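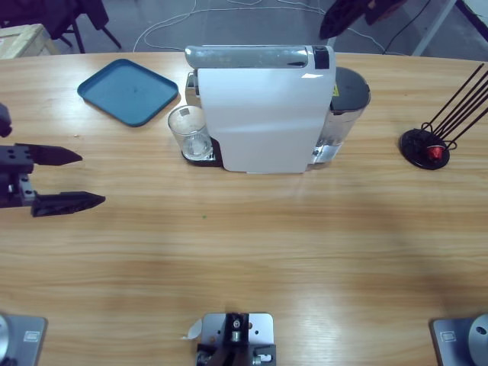 One reader wrote back after the last checklist to say the kettle in their staff kitchen trips the whole socket circuit if the toaster is on as well, and could I please put that on the list. Yes! It's number four now, and thank you, because we've got the same trouble at Pellton and I'd been blaming the microwave.

So, the kitchen corner check, new version, with my comments from going round our own one on January 24, 2020.

1. Plugs and leads. No cracks, no tape, no scorch marks.
OK. One lead was a bit stiff near the plug so I've put it down to look at again in February.

2. Nothing trailing where people walk.
Failed, then fixed. Somebody had run the radio across the doorway (lovely radio, terrible spot for it).

3. Test labels present and in date.
Mostly. The fridge label has faded to nothing, so I looked it up in the book under 3631 and it's fine. New label written in proper pen this time.

4. Kettle and toaster on separate circuits.
Failed. The Brondeo office upstairs has moved its toaster to the other wall and I think we'll have to do the same, which means shifting the bread bin and all the arguing that goes with it.

5. No adaptors plugged into adaptors.
OK, and I did look behind the cupboard.

6. Water kept away from sockets.
OK. The drinks table is well clear of the sink now. Please fill things at the tap with the plug out - I know it's a faff.

7. Fire blanket on its hook, tabs hanging down.
Hook yes, blanket yes, tabs tucked up inside. Pulled them down again.

8. Fridge temperature written up.
There are gaps. I've stuck a fresh sheet on the door and tied a pencil to it.

9. Floor dry, mat flat.
The mat curls at one corner and I nearly went over on it myself. I've asked for a new one, up to 30 pounds.

10. First aid box full.
Short of blue plasters again! Where do they go?

Still to do: 4, 9 and the plasters.

Print this page | E-mail this page

Contact us | Copyright Pellton | Back to top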